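White table goes orange under colored dishes - is it a stain or am I imagining things?

Asked in Home and Kitchen > Tables and Dining
Viewed 516 times

Hello everybody, first time posting after a long while of reading along. I bought a long white table in November to replace the round one we'd had since forever, and I love it, I really do, but it has made me a bit of a nervous wreck. It's a Vakby, secondhand, the long narrow version with the dark edge on the front. The top is white going on gray, with a very faint grain to it that you only notice if you get your nose down to it.

My trouble is with the dishes. We have a mismatched set of those cheap and cheerful Plasik ones, a cup here and a plate there, all different colors, and most of them are perfectly fine. But whenever the orange plate is on the table I see a reddish patch right along the bottom of it, on the white. I move the plate and I can't always tell if the patch has gone or if I've just lost the spot. By evening I have talked myself into a stain, and by breakfast I have talked myself out of it again.
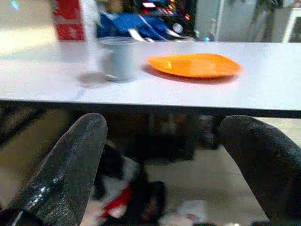
I've wiped with dish soap, I've wiped with baking soda paste, and I nearly went at it with one of those scrubbing erasers before my better judgment kicked in. I paid $239 for the table including the delivery from Tusadcombe, so I would rather not rub a dull spot into it over something that may not even be there. Does the color from a plate ever move into a white top like this? And if I do end up with a mark, what would you use on it? Thank you in advance, and sorry for going on so long!

tealightmargin

hobnail_and_fern
Accepted by the poster

Oh, I feel for you, I did exactly this with a white kitchen counter and a red colander! What you're describing sounds to me like plain old reflection. A bright, glossy plate throws its color down onto whatever pale surface is next to it, and it's strongest right under the rim where the plate curves up and away from the table. A pale blue or gray cup does it too, only the tint is so close to the color of the shadow that your eye doesn't pick it up.

You can settle it in a minute. Put a sheet of white printer paper on the table and set the plate on top of that. If the paper goes orange in the same place, then it's light and nothing else, and you can stop scrubbing. Then take two little bits of painter's tape, put one on either side of the plate, and lift the plate straight up. Now you know precisely where to look and you won't lose the spot. Look at it from low down and then from above, and try it again by lamplight if you're still worried.

As for real stains, a hard plastic plate that has been washed a few times shouldn't give up any color in normal use. What does leave orange behind is the food - tomato sauce, curry, anything with turmeric or chili oil in it that gets on the underside of the plate and sits. So I wipe the bottoms of the plates before they go down, and I'm much stricter about that than I am about the table.

If you do find a mark that stays put, start gently. Warm water and a drop of dish soap on a soft cloth, left lying over the mark for ten minutes. Then a little rubbing alcohol on a cotton ball, but try it somewhere out of sight first, the underside near a leg is good. Please do leave the eraser in the drawer. They are very fine sandpaper when you come down to it, and on a top with a slight grain you'd end up with a smooth shiny patch that bothers you far more than any orange ever did.

carrasco_porch

Placemats.

wicketandthyme

Agree with the first reply about the paper trick, that's a good one. I would only add that the baking soda paste can leave a whitish film if it isn't rinsed well, and then everything around it looks darker or dirtier than it is. Go over the whole top with a damp cloth, twice, and dry it with a towel, all the way to both ends. I have a white table in my sewing room that I swore was going yellow down one side, and most of it was old cleaner I'd never rinsed off. The rest was the curtains!

One more thing, if your table sits near a window the end with more light on it will always look whiter and cleaner. Turn the table around for a day before you decide anything.

tealightmargin

Paper went orange! In just the same place, too. I did the tape as well and there is not a thing on the table when I lift the plate, so I've been scrubbing at light for weeks. I have rinsed the whole top twice like you said and it does feel nicer under the hand. Still thinking about the placemats - does anybody have a kind that doesn't slide?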